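November, a little before six in the evening. Dagmar Bednárik had the suitcase open on the floor and still had not put one thing in it.

The bus to Drillholm left at 19 minutes past eight. She had known this for a month. In that month she had bought a new toothbrush, cancelled her bread order and written the same letter to her landlady two times, but the clothes she had left for the last evening, as her mother also did before every journey.

She began with the dark things, because dark things were easy. You did not need to decide if they matched. The green blanket was soft and held every mark, so that each time she pulled something across it, a pale road stayed behind. She smoothed the roads away with her palm. Then she made new ones.

The black sweatshirt was from the summer at Fedska, when she packed seed boxes and slept in a room with two other girls. She had never learnt what the white print on the chest wanted to say. She had worn it on the ferry, at the dentist, and on the night when the heating stopped – it had been a good friend, and now it took up half of the case if you folded it badly.

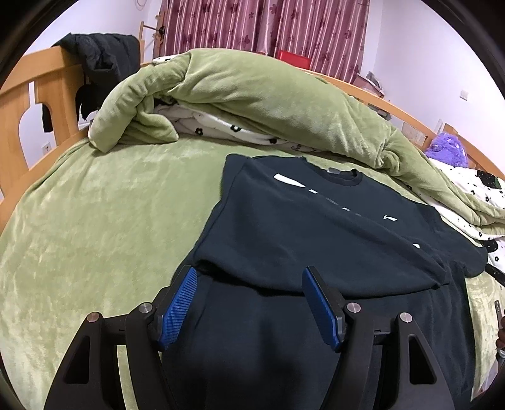
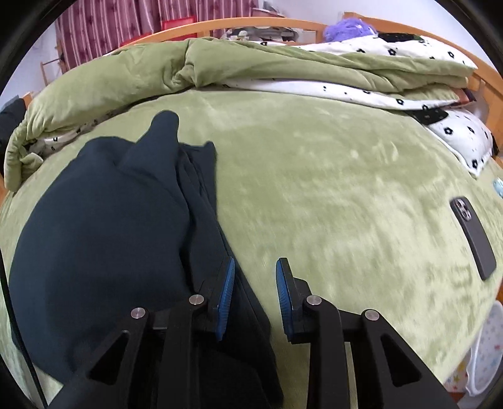

Fold the arms in first, came the advice from Aishwarya Mathew, and then the bottom up to the neck, and please don't roll it, rolled things come out looking like old bread. And don't leave the dark ones on that bed for long, they will collect every hair of it.

"You have never seen me roll anything," Dagmar said to the telephone, which was lying face down on the bed with the loudspeaker on.

"I lived with you for 300 days. I have seen it."

Dagmar laughed and sat down on the edge of the mattress. She folded one arm in, then the other. It looked like a person who was cold. She opened it again.

"Is it a mistake, that I go?" she asked.

The telephone was quiet for some time. In Aishwarya's kitchen somebody turned on a tap and turned it off.

"Which coat are you taking?" Aishwarya asked.

"The long one."

"Good. It is windy there."

So Dagmar folded the arms in once more, brought the bottom up to the neck, and laid the sweatshirt in the corner of the case. Then she went to look for the coat.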